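The man who designs dashboards for a living drives a van without a working fuel gauge. He has had it for years and he fills it by instinct, or, twice, by hard shoulder.

"I know exactly what's wrong with it," he says. "I drew the replacement part in my head on the way to work. I've been drawing it ever since."

He would prefer to stay unnamed, partly because his employer is touchy and partly because his neighbours think he is an architect and he has grown fond of the parties. For most of his career he has worked on the insides of cars: vents, switches, cup holders, the lid of the box between the seats. He began at Kováčik, a small interiors studio, and has spent the past while at Cinmont, where he leads the people who decide where your thumb goes.

We meet in a café in Pernport at four in the afternoon. He chose it for the light switches. "Proper clunk," he says, and gets up to show me, plunging two pensioners and a scone into darkness.

Clunk is his subject. When he started, a car was a collection of things you could press, and he reckons the first one he worked on had more than 200 separate moving parts inside the cabin that a customer might lay a hand on. Somebody had to draw each of them, and the juniors got the ones beneath knee height.

"My first job was the lever that lets the steering wheel move up and down," he says. "You use it the day you buy the car, then again when your brother-in-law borrows it. I gave it eleven weeks. It was a beautiful lever."

Did anyone notice?

"My mother did. I put her hand on it."

Then came screens. He isn't against them, he says, in the tone people use about their daughter's boyfriend. He remembers the meeting when the heater controls on a small hatchback called the Hutisora were to be moved into a menu. The slide said it would save money on every car, and he had brought three knobs in a sandwich bag.
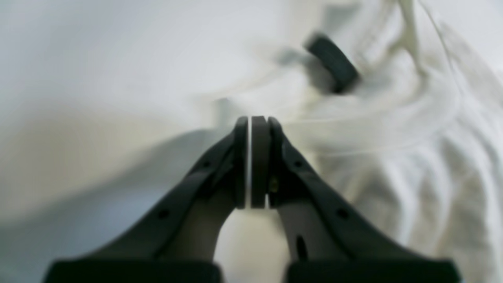
"I passed the bag round the table," he says. "Everybody turned the knobs. Grown men from finance, turning knobs, very happy. Then they voted for the screen. I didn't get the bag back either."

The Hutisora went on sale with its menu. Letters followed, roughly 600 of them in the first winter, and he asked to read the lot. Most were about cold feet. One driver in the north had taken to wearing a ski glove on the left hand only, and enclosed a drawing of the arrangement, which he thought was better than anything his own department had produced that month.

When the car was facelifted, the knobs returned, and Cinmont's brochure called them an innovation.

I ask what makes a knob good, and it takes most of a second pot of tea. Weight comes into it, and so does the edge, which should tell your fingers where they are without your eyes getting involved. But mainly it's the gap between one click and the next. His team once made nineteen versions of the same volume control and lined them up on a bench, and he claims he could tell them apart blindfolded. His deputy swapped two of them as a test. He failed, and maintains that the bench was crooked.

"You get laughed at," he says. "My wife introduces me as the man who does the bit you don't look at. Well, good. You're meant to be looking at the road."

What annoys him now is piano black, the shiny plastic that shows every fingerprint by the time you've left the showroom. He fought it on four cars and lost on four cars. He also has views on fake stitching, on lights that change colour with your mood ("mine would be brown"), and on cup holders, which he believes are designed worldwide by people who have only read about cups.

He has been offered the outside of a car twice and has turned it down both times. Exterior designers, he says, get their pictures in magazines and go about in scarves.

It is getting dark when we leave. The van is parked across the road, and he taps the gauge before starting the engine. It says full. He asks whether I know of a petrol station nearby.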